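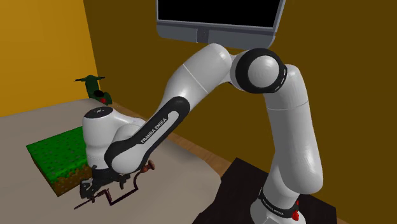
图片来源:纳勒蒙特木工学校资料室

学校简介

纳勒蒙特木工学校(Nalelmont)是一所专门教授传统手工木作的职业培训机构,开设家具制作、门窗修复、手工具使用与养护三个方向的课程。学校面向成年学员招生,学员中既有准备入行的青年,也有已在建筑、文物保护、乐器修理等行业工作多年的从业者。

学校的前身是帕凯特(Paquette)细木工作坊开办的学徒班。首届学徒班共招收10名学员,由作坊师傅在工余时间授课,教室设在作坊二楼的储料间。随着报名人数增加,学徒班从作坊中独立出来,迁入现址,并定名为纳勒蒙特木工学校。作坊留下的一批工作台经过重新刨平和更换台钳,至今仍在基础车间使用。

办学宗旨

学校以传授完整的手工木作技能为宗旨。学员自选料、划线、锯切、刨削起步,逐步掌握榫卯制作、弯曲成型、表面处理等工艺。课程安排以实际操作为主,理论课讲授木材构造、含水率与变形、几何制图以及家具史。学校要求每位学员在结业前独立完成一件作品,并提交全套图纸与工序记录。

课程设置

基础课程为期32周,每周授课四天,星期一为自习与工具养护时间,车间照常开放。前半程以手工具训练为主,内容包括刨刀与凿子的研磨、锯齿的修整、手摇曲柄钻的使用和各类量具的校验。后半程进入家具制作,学员依次完成一只工具箱、一张矮凳和一件带抽屉的小柜。

进阶课程分为家具与修复两个方向。家具方向侧重椅类结构、曲面造型和镶嵌;修复方向侧重旧门窗的勘察、拆解、补配与归安,部分课时在戈尔卡诺(Gorkano)老城区的修缮工地进行。报读进阶课程者须完成基础课程,或通过学校组织的实操考核。

此外,学校每年三月起开设周末短期班,主题包括木勺雕刻、手工刨制作、传统胶料调制、椅面编织等。短期班不设入学门槛,所需材料由学校统一准备,费用已包含在学费之内。

师资力量

学校实行车间导师负责制。每个车间设主讲导师一名、助教一名,导师均须具备多年从业经历,并定期回到生产或修复一线工作。校长洛恩·莱韦斯克(Lorne Lévesque)早年在帕凯特作坊学艺,出师后长期从事教堂座椅与楼梯的修复,现仍主讲榫卯结构与木工制图两门课程。

学校每学期邀请校外工匠来校讲学,讲题涉及林业、车木、漆艺、五金锻造等领域。讲座向公众开放,无须预约,具体时间以校内公告为准。

校舍与设施

学校设有基础车间、家具车间、修复车间、表面处理间、制图教室和木料库。木料库按树种和规格分架存放,新进木料须经自然风干方可领用。常备树种有橡木、白蜡木、胡桃木、樱桃木和松木。

资料室收藏木工类图书、旧式商品目录和测绘图纸,其中包括119张由历届修复班学员绘制的门窗大样图。资料室另藏有一批手工具,供学员对照研究,经导师签字后可借至车间使用。图纸原件不外借,校外人士如需查阅,请提前向资料室提出书面申请。

对外合作

学校与拉克科姆(Rarkcombe)木材场保持长期合作。基础课程学员在第二阶段赴木材场实习,了解原木分级、锯解与堆垛的过程。戈尔卡诺老城区的修缮工程为修复方向学员提供现场教学条件,学员参与的部位包括木窗、百叶、门套及檐口构件,施工质量由学校导师与工程方共同验收。

学校亦接受公共机构和私人业主委托,承担小批量的家具复制与构件补配。委托项目由导师主持,进阶课程学员可申请参加。学校不承接整屋装修及成套橱柜业务。

招生与学费

基础课程每年招生一次,申请人须年满十八周岁,无须具备木工经验。申请材料包括申请表、个人简历和一封说明学习意愿的信函。初审通过者将受邀到校参加半天的试学与面谈。学费可分期缴纳,经济困难的申请人可申请减免,减免申请与入学申请同时递交。

学员须自备一套个人手工具,清单随录取通知寄发。开学前,请勿自行研磨新购的刨刀与凿子,首周课程将统一讲授开刃方法。

参观与联系

学校在学期内每月举办一次开放日,每场接待60人,来访者可在导师带领下参观各车间及木料库。车间内禁止穿着露趾鞋,长发须束起,十二岁以下儿童须由成人陪同。团体参观请提前两周与教务处联系。

教务处办公时间为上午九时至下午四时,午间不休息。课程咨询、资料查阅及委托制作事宜,均可通过本网站“联系我们”页面提交,教务处将转交相关部门答复。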